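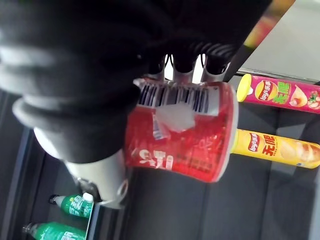
Subject: Re: [Dostwood] Rainwater tanks, bulk order

On 9th July, Sota Mizuno wrote:

> Hi all, I've been talking to Dirnov and they will do their
> garden tank at a group price if we order 8 or more.
> They say a household on a normal lot saves enough on
> summer watering to pay for the tank in 2 years. It comes
> with the Fludo filter, so no leaves and no mosquitoes.
> I need names soon. Who's in?

Sota, thanks for doing the legwork, but I'm not in yet, and I'd like to see a few things before anyone else sends money.

First, the two years. Whose water bill is that? Ours goes up in summer, sure, but a good part of it is the fixed charge, and you pay that whether you water the tomatoes or let them die. I went back through our old bills last night and I can't get anywhere near two years. Eleven looks more like it, and that's with me pretending the tank is full whenever I need it. It won't be. It fills up in March, when the ground is soaked anyway, and by the time the beans want water there hasn't been a decent rain in weeks.

Second, the filter. "No leaves" is a big promise on a street with this many maples. I had a mesh screen on the downspout at our old place on Minami and it clogged every fall, then the gutter ran over and took the paint off the porch trim. Maybe the Fludo is better. Has anyone on this list owned one through a fall? Not seen one at the garden show – owned one. As for mosquitoes, they got into ours through the overflow pipe, and a filter at the top does nothing about that.

Third, what does the tank sit on? A full one is very heavy. If the price doesn't include a base, then it isn't really the price.

I'm not against catching rain. We still have two old barrels behind the garage and I use them for the pots. They cost next to nothing and I don't expect them to pay for themselves.

Could you ask Dirnov for the numbers behind the claim, in writing, and whether the group price still holds if a couple of people drop out? Also who we call when a fitting leaks. If the answers are good I'll put my name down.

Ray, corner house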